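Playtesters wanted for Flirnwood, a fighting game with twelve rounds of story
Published by Prakwood Games, Truritz, 15 February 2024

Prakwood is a small studio and Flirnwood is our first fighting game for two players. We are now looking for people who will play it before the release and tell us clearly what they think. You do not need to be a tournament player. We need beginners as much as people who know every frame of their favourite character.
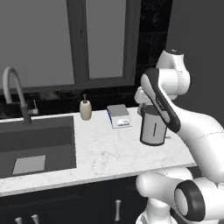 The test concentrates on the new character, Grgić, a slow wrestler with strong throws and a weak jump. We want to know if her throws feel fair to the opponent. Her main grab comes from above, with the hand angled down like the white gripper on the grey canister, and some players in our office say they cannot see it coming. Others block it every time. For this reason we ask you to play her and also to play against her.

What we ask from you:
You are 18 or older and you can read English well.
You can come to our office in Truritz for 2 sessions in April.
You will fill in a short form after each session.
You agree not to share anything from the game until it is released.
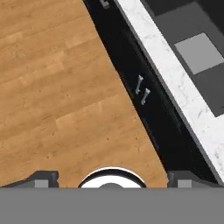 Wooden floor and glossy black cabinet front

Please bring your own controller if you have a favourite one. Pads and arcade sticks are both welcome, but we cannot promise that every older model will work. Players who use a keyboard are also very welcome, as we had only few of them in the last test.

We have 20 places. For the last test we received 596 applications, so please do not be disappointed if we cannot invite you. Everybody gets an answer by e-mail. 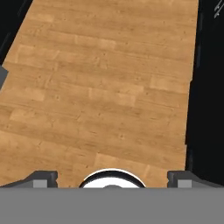
Honey-brown planks, lighter and darker boards

Each participant who completes both sessions receives 300 euros and a copy of the game. Travel costs are not paid.

To apply, write to Yanti Latuheru, player research, with the subject "Grgić test". Tell us which fighting games you have played, for how long, and which controller you use. Please write no more than one page.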